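Menddale office site to close its canteen and reopen it as shared workspace

Last updated: 2019-12-03

The staff canteen at the Harries building in Menddale will shut for good before Christmas and the ground floor will be turned into shared desks, the building's owner has confirmed.

Drokent, which bought the building in July, said the canteen had been losing money for some time and that most people working there now bring food in or buy it in the town. It served 75 hot meals a day at its busiest this year. The kitchen was built to serve 300.

The 15 catering staff were told at a meeting last week. Drokent said it had offered jobs at its other sites to all of them, although the nearest is a bus ride away and some staff have said the early shifts would be hard to reach.
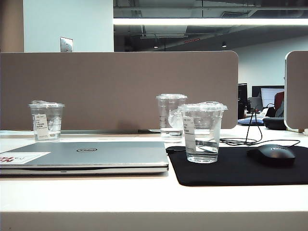 The plans, which went to the council last month, cover 2815 square feet on the ground floor. The serving counter and the cold store would come out, and a small kitchen with two sinks, a microwave and a hot water tap would be put in near the lift. The outside doors on the car park side would stay as they are. No change is planned to the upper floors.

Clokex, the largest tenant, said it had not asked for the canteen to close but would take some of the new desks. A spokesman said the firm was short of space on the second floor and had people working in meeting rooms on most days. It has asked for longer opening hours on the ground floor, which is locked in the early evening at present.

Smaller tenants are less pleased. Several signed their leases when the canteen was listed as part of the service charge, and they want to know if the charge will come down. Drokent said bills would be looked at again in the spring and that it could not give a figure before then.

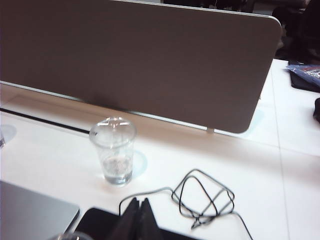
Noise was the other main worry raised by tenants. The canteen has a hard floor and a high ceiling, and people who have used it for meetings say voices carry from one end to the other. Drokent said it would lay carpet tiles and hang panels from the ceiling. Desks would be split by upright fabric-covered dividers, of the kind with a rounded corner and a thin trim along the top, fixed to the desk with small metal brackets. Some tenants have asked for taller screens or closed booths for phone calls. The plans show two booths by the stairs, and the company said more could be added later if they were well used.

The council has had nine comments so far, most of them on parking. A decision is expected in the new year. If it is approved, work would start soon afterwards and the ground floor would be closed for ten weeks. Tenants would use the side entrance during that time, and deliveries would go to the rear.

A sandwich van will call at the car park each lunchtime while the work is going on. Drokent said it had not decided if the van would stay once the desks were open.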